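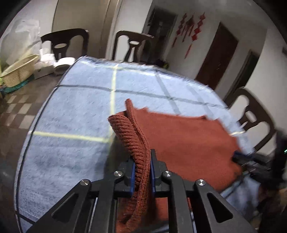 Rust-red knit on the round table at the Sidwood hall. Words: Delphine Dunleavy

I went along to the Letdale winter woollies sort on the weekend meaning to stay for an hour, and of course I was there until they stacked the chairs. The hall had 79 bags to get through (I was given 11 of them, lucky me!) and every jumper had to be checked for holes, folded and put in a pile by size.

My favourite of the day was a rust-red knit with a lovely thick ribbed band. I had it spread out on the blue tablecloth for ages, trying to decide whether it was one for the sale or one for my own wardrobe. Anika Kowalczyk reckons the colour would suit anyone, and she's been folding knits for the Sidwood sale long enough that I wasn't going to argue. Her way is to start from the ribbing, smooth the main part flat, then bring the sides in. Mine still came out lumpy.

Otis Ferreira was on the mending table and had a queue of moth holes and loose cuffs waiting for him, so if you can darn, please ring him, he'd love the company.

The sale is on Saturday from nine at the Kincaid Street hall, adults' jumpers $4 and kids' $2. Bring your own bag, and come early if you're after anything in grey, it always goes first. Leftovers will be boxed up and kept for the August sale.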